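**Ticket 3889 – Remote demos in sim: gripper closes on its own at start of recording**

Project: Kastik (tabletop pick and place, simulated)
Recording tool: Ogola
Hand controller driver: Illow
Status: closed, one follow-up open
Priority: normal

**Reported**

When I start a new demonstration in Ogola and take hold of the hand controller, the simulated gripper shuts before I have touched the trigger. It doesn't happen every time. When it does, the first part of the demonstration has a closed gripper, and I have to open it by pulling the trigger fully and letting go. By then the arm has usually moved a bit as well.

The replay looks fine if you only watch the arm. The trouble shows up in training. The policy learned from the July batch starts most attempts by closing on thin air, then opening again, then going towards the block. It copies what it was shown.

Steps to get it:

1. Start the sim with the Kastik table.
2. Start Ogola and connect the controller.
3. Record a demonstration, save it, press Reset.
4. Press Record again without putting the controller down.
5. Watch the gripper in the wrist view.

Expected: gripper stays open until I pull the trigger.
Got: gripper closes as soon as recording starts, on some attempts and not others.

**Setup**

- Sim and Ogola on the same machine, no network in between
- Controller plugged in by cable
- Trigger mapped to gripper opening, released = open, fully pulled = closed
- Arm moves only while the side button is held
- Recording starts on the Record button, no countdown

**First look**

Tried the obvious things first. Swapped the cable, swapped the USB port, restarted the driver. No change. Borrowed the spare controller from the Prirkow bench and got the same fault with it, so the controller itself is off the list.

Checked the raw trigger value in Illow with my finger off it. It sits at zero and stays there. Pulled it and let go a good many times and it came back to zero each time. So the trigger isn't sticking, and the driver isn't making up a value.

Next, ran the sim without Ogola and drove the gripper straight from Illow. Could not make it close by itself. The fault is somewhere in Ogola, or in what Ogola does at the moment recording begins.

**Separating the arm from the gripper**

I wanted to know whether the arm jump and the gripper closing were one fault or two. Loaded the Kastik table with the block spawner switched off, so that I couldn't bump anything and muddle the result, and parked the arm over the table near one corner. Then I left the side button alone, which should hold the arm still whatever else happens.
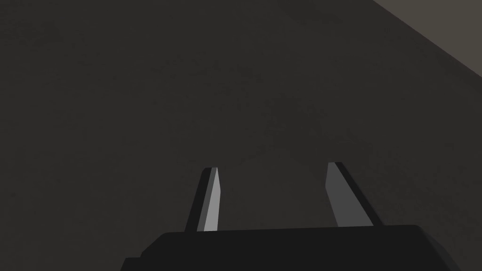
The spawner stayed off for all the tests that followed. With the wrist view set up like this, a false close is easy to catch by eye, as the two fingers stand well apart with only the dark table top between them, and the corner of lighter ground at the top right gives a fixed mark for checking the arm. If the table edge shifts in the view, the arm has moved. If only the fingers move, it's the gripper command.

Did 36 record and reset cycles in this position with the side button released. The gripper closed by itself on 4 of them. The table edge did not shift on any.

So the arm jump is a separate thing. It only happens when the operator is already holding the side button at the start of recording, and I think it's mostly people reacting to the gripper snapping shut. I've made a note of it at the bottom.

**Looking at the logs**

Turned on full logging in Ogola and compared a bad start with a good one.

Good start:

```
record: pressed
episode: open
gripper: target = open (source: controller)
episode: first step written
```

Bad start:

```
record: pressed
episode: open
gripper: target = closed (source: last_episode)
episode: first step written
gripper: target = closed (source: last_episode)
```

The bad start never takes a fresh reading from the controller. It picks up the last gripper target from the episode before and keeps sending that until the trigger value changes. A trigger at rest doesn't change, so the closed target stays in force until someone pulls it and lets go. This matches the report.

It also explains why it comes and goes. Most demonstrations end with the block put down and the gripper open, so the old target is open and nothing looks wrong. If an operator presses Save while still gripping, the old target is closed and the next recording starts with it. Went back to my own notes for the 4 bad cycles: on each one I had saved the previous recording with the trigger pulled.

**Why Reset didn't clear it**

Reset puts the sim back to its start state, including the fingers. It does not touch the stored target inside Ogola. Between Reset and Record no gripper commands are sent at all, so the fingers stay open and everything looks right. The stale value only goes out once the episode opens.

There is a setting called `hold_last_target`, on by default. It was put in so that a short dropout from the controller in the middle of a demonstration wouldn't make the gripper let go of what it was carrying. That is worth keeping. It just shouldn't carry over from one episode to the next.

**Things that did not help**

- Turning `hold_last_target` off. The false close goes away, but on a brief dropout the gripper opens and drops the block. Worse than the first problem.
- Adding a pause after Reset. Made no difference with a short one or a long one.
- Asking Illow to send the trigger value all the time instead of only on change. This does fix the false close after the first step or so, but the first step of the episode is still wrong, and the log gets very large.

**Fix**

Two changes in Ogola:

1. The stored gripper target is cleared on Reset and again when an episode opens.
2. When an episode opens, Ogola asks the driver for the current trigger value and waits for the answer before writing the first step. If no answer comes, it refuses to start and shows "controller not ready".

Repeated the same test with the fix in, same arm position, saving every recording with the trigger pulled this time so as to give it the worst case. 36 cycles, no false close. Then did a short run of normal demonstrations with the spawner on and blocks on the table. Starts were clean, and a dropout forced by pulling the cable in the middle of a carry did not make it let go.

One side effect. If you are holding the trigger when you press Record, the gripper will now close, because that is what the controller says. This is correct, but it will look like the old fault to anyone who isn't expecting it. Check your finger before reopening this ticket.

**Existing recordings**

Anything recorded before the fix may have the bad start in it. I wrote a small check that flags an episode when both of these hold:

- the first gripper target is closed
- the trigger value is zero at the same step

Flagged episodes can be trimmed to the first real trigger reading, provided the side button wasn't held during that stretch. If it was, the arm was being steered with the gripper in the wrong state and I would throw the episode away. Trimming those leaves the arm starting from odd places, and there are enough good demonstrations without them.

The check only reads the files. It writes a list next to them, and the trimming is a separate command. Please run the check first and look at a few of the flagged ones by eye before trimming a whole folder.

Trained again on the July batch after trimming. The close-and-open at the start is gone from the attempts I watched. I haven't looked at whether the success rate has changed, and this ticket isn't the place for it.

**For operators**

Until you have the new version:

- Open the gripper before you press Save.
- After Reset, pull the trigger fully and let go once, then press Record.
- Look at the wrist view before you press the side button. If the fingers are closed, stop, discard and start again.

After updating, the second step isn't needed. Opening before Save is still a good habit, as the tail of the episode is then the same from one demonstration to the next.

**Follow-up (open)**

Arm jump when the side button is already held at the start of recording. Ogola takes the hand position at the moment the episode opens as its zero, but the driver may send one older position first – that would account for the small step seen in some replays. Not confirmed. To test it I'd use the same parked position, hold the side button down through Record with the controller clamped to the bench, and see whether the table edge shifts in the wrist view.

Moved to its own ticket. Closing this one.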